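Wool coat smells musty after storage unit, plus where do I put wet coats in a tiny entry?

Posted in Home & Laundry by Kyriaki Tsoukalas

Hi all, first time posting, long time reader. I moved into a one-bedroom in September and finally got my winter things out of the storage unit, where they'd been sitting for 206 days (I know the number because the place bills by the day and I have feelings about it). Most of it is fine. My long black coat is not fine. It isn't moldy, I've gone over every seam with a flashlight, but it has that old basement smell and it gets worse when I walk in from the rain.

What I've tried so far: two days on the balcony, a spritz of a fabric spray my sister swears by, and a night in a closed bag with an open box of baking soda. The balcony helped the most. The spray just made it smell like a basement with flowers in it. The baking soda did nothing that I could tell, but I may have been impatient.

The label says dry clean only, 80 percent wool, 20 percent polyamide. The cleaner down my street, Rallis, quoted me more than I want to pay for a coat I got on clearance, so I'd like to try everything else first.

Second part, and it's probably connected. My entry is basically a hallway with no closet. Right now everything goes on one standing rack, coat and sweater and whatever else, all squashed together.

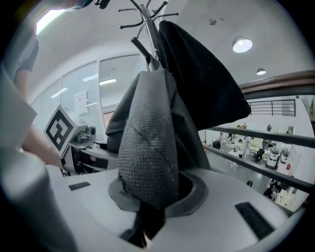
I keep wondering if the coat just never gets to dry all the way through. There's a radiator at the far end of the hall but I've always heard you shouldn't put wool near one. Is that true or just a thing mothers say? I could put hooks on the wall, but it's a rental and the lease has a whole paragraph about holes.

And if anyone has a way to keep bags from taking over the same space, please tell me. I have one of those soft black ones with no shape to it at all, and it lands on whatever is closest when I come in the door. 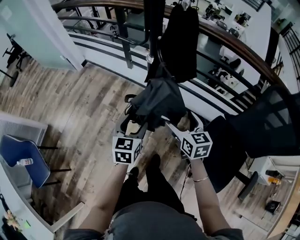
The bag, plank floor underneath.

So to sum up my mess: smell, drying, where to hang. Any one of those would be great. Budget is small but not zero!

3 replies

Balakrishnan Bangera
Member, 1339 posts

I worked the counter at a dry cleaner for 9 years so let me take the smell first. Musty wool with no visible mold is usually just damp that got into the fibers and sat there. Perfume sprays won't touch it, as you found out. What works is moving air and a bit of steam, and more time than you think.

Here's how I'd do it. Empty the pockets and turn them inside out (people always forget the pockets, and they hold smell like you wouldn't believe). Hang the coat by itself on a wide wooden hanger, buttons undone, collar up. Run a steamer up and down the lining first, then the outside, keeping the head an inch or so off the cloth. If you don't own one, hang it in the bathroom while you take a long hot shower, then get it out of there right away and into a dry room. Set a fan on low, pointed past the coat and not straight at it, and leave it overnight. Do that three nights in a row before you decide it isn't working.

If there's still something there, mix one part plain vodka to one part water in a spray bottle, mist the lining very lightly, and let it dry with the fan going. Test inside the hem first. Cheap vodka is fine, the coat won't know. I wouldn't use vinegar on a dark lining, I saw a couple of them come in with pale blotches.

On the radiator, your mother is right. Direct heat makes wool stiff and it can pull the shoulders out of shape while they're wet. Being in the same room as one is perfectly okay, three or four feet away is plenty.

As for the rack, the hooks are the trouble more than the rack is. A heavy wet coat hanging from one point at the neck folds in on itself and the inside of the fold stays damp. Let it dry on a hanger somewhere else first, even over the shower rod, and put it on the rack when it's dry. Knits shouldn't live on hooks at all - fold them over something, or you'll get that little nipple shape at the back of the neck that never comes out.

And if you do end up paying someone, ask whether they'll do an air-and-steam only. It isn't always on the price list and it costs a lot less than a full clean.

hallway_moth

Get a dehumidifier. I've got a Stollimau, the small one, it was a gift so I don't know what they cost now. Pulls a scary amount of water out of my hall in winter. My coats stopped smelling within a week or so. It does hum though, and you have to remember to empty the tank.

Also over-the-door hooks, no holes needed. Put some felt on the back or they'll scratch the paint.

Sarnora_Jen

Agree with the counter guy about the pockets!! Mine had a tissue in it from I don't know when and that WAS the smell.

For the bag, I bought a Fillska shelf, the narrow kind that leans on the wall, and the rule at my house is bags go on the bottom and nothing else does. It lasted maybe two weeks before my husband started putting his bike helmet there, but that's two weeks better than before. If your bag has no shape, stuff it with a towel and it'll stand up on its own. Air it out too while you're at it, if it was in the same storage unit it probably has the same smell and you're carrying it right up against the coat.

Kyriaki Tsoukalas

It was in the same unit. I didn't even think of the bag. Pockets are inside out and the fan is going, I'll report back after night three. Thank you!!

Related posts
How to get a closet smell out of a down jacket
Removable hooks that hold a heavy coat?
Is it safe to steam a polyester lining
3000 watt space heater in a small hall, too much?
Shoes by the door, wet season edition
Moth holes in a sweater, fix or toss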